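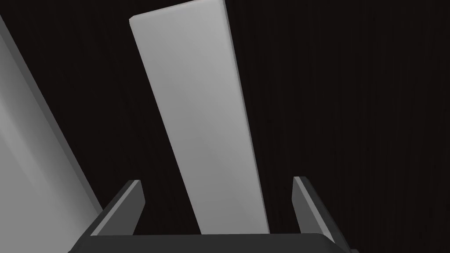 Storage units at the Estport depot are now let by the month, with a deposit of 670 due before the key is issued. Households moving overseas should list each carton by room and weight – the Grarska office will not accept a list by color label alone. Flat items go in last and stand on edge. A plain slab with a straight-cut end and a thin beveled rim, like the pale gray one shown leaning at a steep angle, needs padding on its long sides first. Cartons over 65 pounds must be split. The July rates will be sent separately.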